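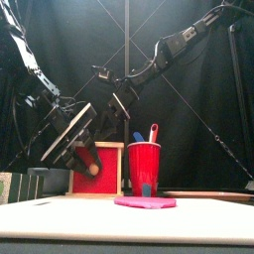
Flekside Community Theatre is reviewing how it buys, hangs and stores its stage drapes, and will share the main points in this thread. The review covers both of our halls, at Vulamthorpe and Trivley. Black cloth is seldom black once a lamp reaches it. The curtain behind the white tabletop looks dark teal-grey in its upper middle, where light falls on it, and nearly black at the sides and lower down. Audiences notice this more than we tend to suppose.

2/ We currently hold 39 drapes. Of these, 19 are fit for use without repair. The remainder have torn hems, missing ties or fading along the folds.

3/ Fading is the most common fault at Trivley, where the store has a south-facing window. Drapes kept there will move to the inner cupboard before the end of January. Members are asked not to leave cloth over the radiator in the meantime.

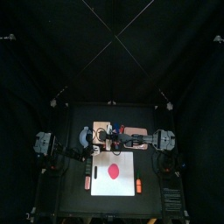

4/ On hanging: drapes should be tied from the centre outwards, with the fullness shared evenly along the bar. A cloth pulled flat shows every join. Please use bows — knots have to be cut, and we have lost a good many ties that way.

5/ Kenta Hamada has prepared a short guide to folding, copies of which are in the wardrobe room at Vulamthorpe. The face of the cloth goes inwards and the label is left showing. Drapes are not to be put away damp.

6/ Every drape will carry a new label giving its width, its drop and the date of its last flame treatment. Where that date cannot be established, the drape will stay out of use until it has been tested.

7/ Groups hiring our drapes will pay a deposit of £166 per set from the start of next season. Existing bookings are not affected. The Amano Players have asked whether single legs may be hired separately, and they may.

8/ Questions about the review should be sent to Daichi Tsuji through the Flekside office. Offers of help with the sewing are also welcome — the Vulamthorpe machine is free most evenings after 7 pm.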